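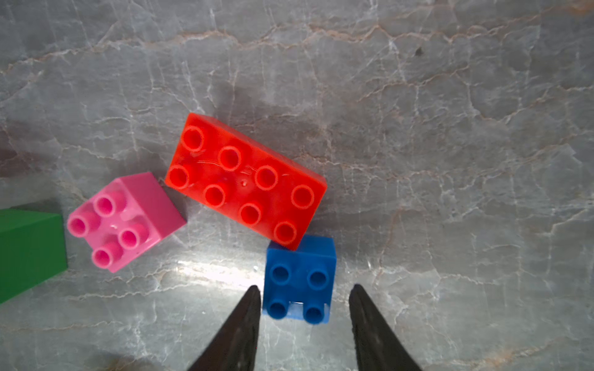 Can you build a working robot arm in a shared workshop without an engineering background?

People do, with a kit or printed parts, hobby servos, and a few months of evenings. The arm itself is the quicker half of the job. Most of the time goes into the gripper, the wiring, and getting it to go to the same place twice.

Print this page | E-mail this page
Reading time: 2 minutes

I went to the spring open day at the Riltley workshop in May. It is a members' shop in a former bakery, with a wood room at the front, a metal room behind it, and the electronics benches up a flight of steep stairs. The doors opened at 10 a.m. Parking is on the street and was already tight by then.

The downstairs rooms had the usual lathe and laser cutter demonstrations. I had come for the arm, which members call Hopkin, so I went straight up.

Hopkin is the work of Branwen Penry and Trevor Dobson. Penry does the mechanical side and Dobson writes the control code. They started it at Dobson's house, and it moved to the workshop when it outgrew his spare room. This is the second version. The first had a plywood base that flexed whenever the shoulder turned, and it is still on a shelf there, minus its motors.

The task they have set themselves is sorting toy bricks by color. Penry said bricks are a fair test because they are hard, they come in a few set sizes, and a dropped one does no harm. The gripper has two dark fingers that taper toward the tips, with a small camera mounted behind them, so the camera sees the bricks and the fingertips together. Dobson uses the fingertips as his reference when he lines up a pick. A square brick with four studs is easy to approach from any side. A longer one, like the red eight-stud brick, has to be taken across its short side, and if it is lying at an angle the wrist has to turn to match.

They work on a gray marble surface, and this led to the longest conversation of my visit. Polished stone is flat and easy to wipe down, but it reflects the lights, and the veins give the software extra edges to sort out. Dobson has 2,000 pictures saved for training the color finder. He said glare had been more trouble than shadows, and that bricks touching at the corners had been more trouble than either.

I asked about parts. The joint housings are printed in Flatent, a filament Penry likes because it doesn't curl on a cold bed. The motor driver board is a Flekeo. They are on their second one, after a reversed plug finished off the first. Penry now puts a dab of paint on each connector and its socket, and she recommended this to everyone who stopped at the bench.

I stayed for the talk at 2 p.m., which covered cable routing. The main points I wrote down were to leave slack at the wrist, to keep the camera lead away from the motor leads, and to run every joint to its limit by hand before turning the power on. There was a long question from the back about belts versus gears – the short answer was belts for the shoulder, gears for the wrist.

The electronics benches are open to members most evenings. Visitors can come up with a member, and there is an induction before anyone uses the soldering stations. The stairs are the only way up at present. Tea was in the metal room and the cake had gone by the time I got there.

Penry and Dobson plan to work on the wrist next. It has some play in it, and they want it tighter before the fall open day.

Search this site
Enter keywords
Go

Print this page | E-mail this page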